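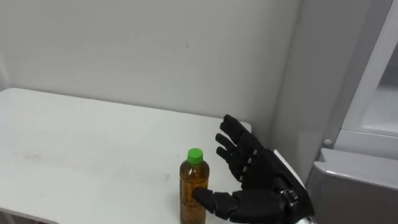
How to compare a five-finger hand with a two-finger gripper on household tasks

Updated 8 March 2021

Many people ask us which end effector they should buy for a service robot. The data sheets do not help much, as every maker measures grip force in a different way. In our lab at Malon we use a short test with two tasks: take a small plastic bottle from a table, and open a refrigerator door. The full test takes one afternoon for each hand, if the mounting is prepared the day before.

What you need

One robot arm with a camera at head height
The hand or gripper to be tested, with its adapter plate
A small plastic drink bottle with a screw cap, full and closed
A table with a plain top, close to the refrigerator
A controller that can log motor current (we use Cisix)

Step 1. Mount the hand and check the cable

Fix the hand to the wrist and turn the wrist slowly through its whole range. Watch the cable the whole time. It should make a wide curve and never become tight. In January we lost two days to a connector that came out a little at one end of the rotation, and the log showed only a strange noise in the current.

Step 2. Set the open position

For a five-finger hand, the open position is more important than the closed one. Hold the hand upright with the palm toward the bottle, the thumb low and pointing across, and the other fingers slightly curled. The bottle must fit in the gap between them. With a two-finger gripper you only set the opening width, and this is one of the reasons why many teams still prefer it.

Step 3. Approach from the side

Move the hand sideways until the thumb is at the height of the label. Do not come from above with a five-finger hand, the fingertips can hit the cap and the bottle falls over. Stop the arm completely before you close. Our Nishimura gripper accepts closing during the movement, but for a fair comparison both must stop first.

Step 4. Close slowly and record

Start with 17 percent of the full closing speed. Set the closing time limit to 900 ms and let the controller stop the fingers by current. The raw current is not smooth, so we pass it through Filtix before we look at the curves. Repeat six times and put the bottle back in the same place each time. Write down if the bottle turned in the hand, even when the lift was good.

Step 5. Go to the door

For the door we do not grasp anything. We keep the four fingers up and almost straight, so that they stay out of the way, and use only the thumb. Bring the tip of the thumb to the recessed lip at the edge of the door and press lightly. When the current rises, hold the fingers where they are and let the arm do the pulling. The small motors in the thumb are not made for the force of a door seal.

Look at the contact point from the head camera before you pull. The black fingertip covers most of the notch, so a small error of position is difficult to see afterward.

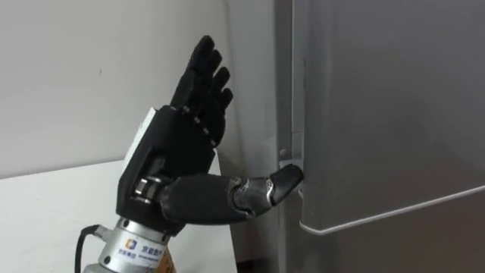

Can I do this test without force sensors in the fingers?

Motor current is enough for both tasks, if you record it also with the hand moving freely and subtract that value. The result is less exact at very low force.

Step 6. Compare the results

Put the lifts and the door attempts in separate tables. Do not make one total score, the tasks are too different. Keep the raw logs together with the filtered ones, and note the firmware version of each hand in the file name.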